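Rented kitchens should come with a longer lease

Most leases in my city run 12 months because they always have. I think that is too short, and I think tenants should push for three years.

A one-year lease means a yearly letter in March with a new number in it. Mine went up 80 dollars a month last spring, and the building, run by a company called Drellano, had changed nothing except the lobby rug. I could have moved. Movers, a deposit and a week of lost evenings would have cost more than the raise - the people who set the raise know that.

Owners say a long lease ties their hands. It also saves them an empty unit, a repaint and a listing fee. I have lived in 7 apartments, and every one sat vacant for weeks after I left.

A longer term changes how people treat a place, too. I never fixed a dripping faucet or scrubbed the grout behind a sink in a home I expected to leave by summer. In my current one I do both.

A fair version would cap the yearly raise in writing and let either side out with notice.
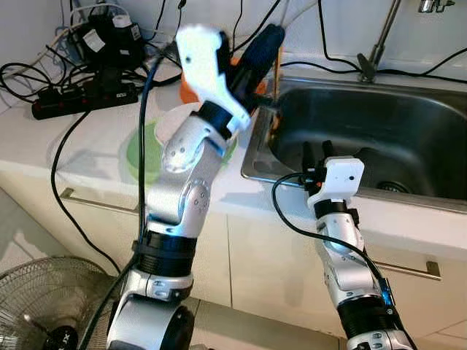

What to ask before you sign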